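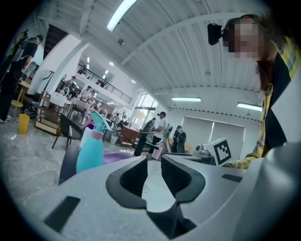

On 2024-04-11, Joyce Mutiso wrote:

> Hi all, I'm trying to sort out the cleaning shelf at Celtcombe before the next lot of people use the kitchen, and I've lost patience with the spray bottles. Half of them dribble down your wrist and the other half have labels that washed off in January. Does anybody have a system? I'm happy to buy new ones but I don't want to end up with another row of identical white bottles that we all have to sniff. Also, can you swap the tops around between brands, or is that asking for trouble?
>
> Joyce

Oh Joyce, you have asked my favourite question!

Colours. Get coloured ones, and get them with tops that don't match. The turquoise bottle with the mint-green trigger and the dusty pink collar is just the sort I mean, and so is the whitish one behind it with the pink trigger. You'd know either of them from across a room, and once your hands have learned which is which you stop reading labels altogether. (Label them anyway. I'll get to that.)

What I keep in mine at home, since you'll ask:

- Turquoise: water with a tiny squirt of dish soap. Benches, cupboard doors, the fridge handle, sticky chairs. It does nearly everything.
- White: vinegar and water, half and half, for the kettle, taps and shower glass. Keep it off marble and any other natural stone.
- Pink: plain water and nothing else, for wiping the soap off afterwards and for the ferns.

Please do keep bleach out of the whole arrangement. If Celtcombe needs bleach for the drains it should stay in the bottle it came in, on a different shelf from the vinegar, and it should never go into a bottle that has had something else in it. Wycliffe and I went back and forth on this list over whether a good rinse is enough and I still say no.

On the dribbling — nine times out of ten it's the collar. People do it up crooked, it feels tight, and then it weeps down the thread every time you tip it. Take it right off, wipe the rim of the bottle with your thumb, set it back flat and turn it backwards until you feel the little drop, then forwards. If it still leaks, look inside for the thin washer. They fall out when you refill and go down the sink, and you can steal one from a dead bottle.

If it isn't leaking but just won't spray, pull the top off and look at the tube. The tube ought to reach the bottom corner on the side the nozzle points to. Ours had slipped up and we'd been throwing out the last bit of every bottle like fools. For a clogged nozzle, stand the whole top in warm water overnight and pump it through until it runs clear. Vinegar ones almost never clog, soap ones do it constantly if you're heavy-handed, so go easy!

Swapping tops: yes between some, no between others. The Parnon tops fit the Goicoechea bottles perfectly and I've been mixing those for ages. The Ema ones look the same and will go on for a turn and a half and then jam. Don't force them, I split one that way. I do love a mixed set, though, and if you have a few that fit each other you can give every bottle its own combination.

For labels, skip the paper kind. Paint pen straight onto the plastic, let it dry overnight, then a strip of clear packing tape right around so that the end overlaps itself. Write what's in it and how it's mixed, so whoever finishes the bottle can refill it. Mine says "200 mL vinegar, 200 mL water" and even my brother manages. Subira does hers on the bottom as well, in case the side rubs off, and I've started copying her.

Size matters more than I expected, too. The big ones are cheaper per splash but they're tiring to hold up when you're doing cupboards, and a bottle that has been sitting half full for months isn't doing anyone any good. I'd go small and refill often.

How many are you trying to replace, and does the shelf have a rail? If it does, you can hang them all by their triggers and get the whole shelf back for cloths. I have three spare Parnon tops in a drawer, one green and two pink, and they're yours if you want them. I can drop them at Celtcombe when I bring back the mop bucket.

Yufang Zhong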